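Robot club diary, 2024-02-08
Fruit day, and I'm still buzzing
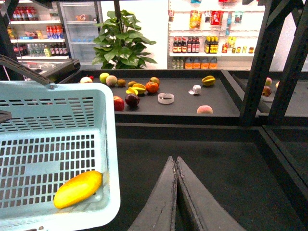 Before lunch

I got to the lab early because I wanted first go on the arm. It's our store practice setup this term, with the fruit table and the blue basket, and our team has the fruit job for the May showcase. The job is easy to say. Take a piece of fruit off the tray, put it in the basket, don't wreck either one. I've been dreaming about it, which my brother thinks is very sad.

We've called our project Gernance. It came out of a spelling mistake on the sign-up form and then we all got fond of it. The other team is Cula, and they're doing the drinks shelf. I was a bit jealous of them at first (bottles stand up by themselves!) but I've come right around. Fruit is so much better. Every piece is a different problem. A kiwi is a nice little egg that sits happily between the fingers, an apple wants to roll off as soon as you nudge it, and star fruit is all ridges and never sits the same way twice.

The yellow papaya was my pick for the basket. I like it because it's long, so you have to think about which way round the fingers go before you come down on it. If you come at it end to end the gripper can't open wide enough, and if you come at it across the middle but a bit crooked, it swivels. I spent ages on the wrist angle. My notes for the morning are mostly little drawings of a papaya with arrows coming off it, and I'll have to redo them neatly because even I can't read a couple of them.

The wrist camera view is my favourite thing in the whole lab. You see the two fingertips poking up at the bottom and everything else past them, and after a while you stop thinking of it as a picture and start leaning in your chair when you want the arm to lean. I caught myself doing it twice. The fingertips are getting pretty scuffed now and I'm oddly proud of that.

After lunch

We had our big talk about recording. The plan is 2000 practice runs before the showcase, shared among everyone in the club, and our team has 129 of ours saved so far. That sounded tiny when I first wrote it on the whiteboard, and then I thought about how many hours were in it and felt better. Half of the total, so 1000, has to be fruit. The other half is drinks and snacks.

One thing we sorted out is what to do with the odds and ends on the tray. There's a clear plastic ring-shaped lid in the middle and a scrunched white paper cup lying on its side, and I'd been wanting to tidy them away all week. We talked it over and decided they stay. If the arm only ever practises on a tray of perfect fruit, it's going to have a shock the first time there's some rubbish in the way. So they're part of the job now. I wrote KEEP THE CUP on the board in capitals and underlined it.

We also had a long and slightly silly argument about colour. On our tray there's a red apple, a dark red one that's more like a plum in colour, a peach, and another fruit that's such a pale peach shade I keep mixing up the labels in my notes. I want the arm to be told "red apple" and go for the proper red one. Half the team reckons we should begin with shapes and leave colours till later. I don't agree, but I said I'd try their way for a week, and I will, and I'll be fair about it. Mostly fair.

The little cherry-like one is going to be a pain. I love it, but the gap between the fingertips has to be just right for something that small, and it's parked at the back near the green apple and the kiwi, so there's hardly any room to come in. I've put it down for next month. Learning to walk first, and all that.

Things to do next time

Redraw the papaya arrows and put them in the shared folder.
Move the basket over by a hand's width and see if the same wrist angle still works.
Ask Cula if we can borrow their spare cable ties.
Write a proper label list with every fruit on it, and have everybody use the same names. No more "the roundish one".
Practise letting go lower down. I've been opening the fingers too high out of nerves.
Find out how long we're allowed to talk for at the showcase.

After tea

Home now, and I've been reading the guide from Dambrauskienė, the summer workshop I'm hoping to get into. They take school students and you get a week of nothing but arms and grippers. I've read the page so many times I could say it aloud. The application wants a short piece of writing about something you've worked on, up to 2000 words, and I've already got the first bit in my head. It's going to be about the papaya. Mum says maybe pick something a bit grander, but I think if you can explain why one piece of fruit is hard to pick up, you've explained quite a lot about robots.

I also had a go at drawing our team badge. Flurkska, our school, has the dull grey crest with the fir tree, so I've put a star fruit where the tree goes. It looks more like a starfish at the moment. I'll bring it in and see what the others think, and I'll take the good pencils with me so we can fix it together.

What I want to remember from today is how it felt to have the controls in my hands and all that fruit laid out past the fingertips. When I joined I thought the coding would be the fun part and the arm would be a sort of extra. Now I'd do the arm all day! My shoulders are sore from hunching over and I forgot to eat my sandwich until I was on the bus.

Must charge my laptop. Must also give back the tape measure that came home in my coat pocket.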